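Bench Safety and Recording Checklist: Hand-held Gripper Stations
Plomum project, glove and mitten packing task
Inspected 15 December 2019

Go through the list before the first recording of a session and again after any change of operator. Mark each line OK, Fix or Stop. A Stop means no recording at that bench until the line has been signed off by the shift lead. Comments go under the item they belong to.

1. Table and frame

1.1 Tabletop does not rock when pressed at each corner. OK
1.2 Clips on the side edges closed and holding the top to the frame. OK
Comment: Right-hand clip on bench 4 was stiff. Freed and closed again. Do not use a screwdriver on these, they crack.
1.3 No splinters or raised edges where the forearms pass. OK
1.4 Grommet hole clear, nothing hanging through it. OK

2. Cables

2.1 Gripper cables leave to the outer side, left cable to the left, right cable to the right. OK
2.2 Enough slack to reach the far edge of the table without pulling. OK
2.3 No cable lying over the objects or inside the box at the start of an example. OK
2.4 Floor cables out of the walking route. Fix
Comment: Coils behind the benches need tying up. They are not under anyone's feet while working but they are when someone goes round the back to reach the stand. Elie Awad has the ties.

3. Grippers

3.1 Jaws open and close fully with no load. OK
3.2 Jaw pads in place, no bare metal. OK
Comment: One left pad lifting at the tip on the spare pair. Spare pair taken out of use.
3.3 Printed marker plates firmly fixed and clean. OK
Comment: Wipe with a dry cloth only. Solvent takes the print off, and then the tracking drops out and the whole session has to be thrown away. This happened in May.
3.4 Operator can let go of both grippers at once without anything falling on the feet. OK

4. Objects and layout

4.1 White box open and empty, on the left, long side running away from the operator. OK
4.2 Black gloves flat, fingers to the far edge. OK
4.3 Grey mittens in the near centre, one across the other. OK
Comment: The overlap is wanted. Separated mittens are a different layout and get a different code on the sheet.
4.4 Box flaps folded so that they cannot catch a sleeve. Fix
Comment: Flap on the near side of the bench 4 box does not stay down. Safe to use, but replace it when the next boxes come from Darwish.
4.5 Fluff cleared from the jaws after every 24 examples. OK
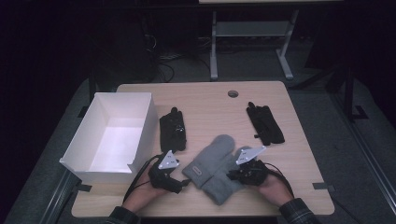
Checked and written up by Siham Nasrallah
Bench inspections, Plomum
Second reader: Zaid Atallah

5. Operator

5.1 Sleeves buttoned or pushed up. Loose cuffs are a Stop. OK
5.2 No rings or bracelets. OK
5.3 Table height set so the elbows stay below the shoulders. OK
5.4 Break taken after 100 examples or when the hands feel tired, whichever comes first. Fix
Comment: Two operators said they had gone past this to finish a batch. Batches do not have to be finished by the person who started them. Rima Bataineh will put a reminder on the recording screen.

6. Recording

6.1 Both marker plates found by the tracker before the first move. OK
6.2 Start and stop taken with the grippers clear of the objects. OK
6.3 Dropped items left in the recording and picked up with the gripper if they are still on the table. OK
Comment: Asked again this time, so in full: a drop on the table is a usable example, keep going. A drop on the floor ends the example. Stop recording, put the grippers down, then pick the item up by hand.
6.4 Lighting over the bench even, no glare on the marker plates. OK
Comment: Room lights stay low for this task. The walking route still has to be lit well enough to see the floor.
6.5 Example count on the sheet agrees with the count on disk. OK
Comment: 1387 on both.

7. End of session

7.1 Grippers unplugged at the station end, never by pulling the cable. OK
7.2 Gloves and mittens back in the Borine tub, in pairs. OK
7.3 Box left empty on the table. OK

Open items

2.4 Tie up floor cables. Elie Awad.
4.4 Replace box, bench 4. Siham Nasrallah.
5.4 Break reminder on screen. Rima Bataineh.

No Stop lines at this inspection. Benches may be used while the open items are dealt with, except that 2.4 must be done before anyone moves the stand.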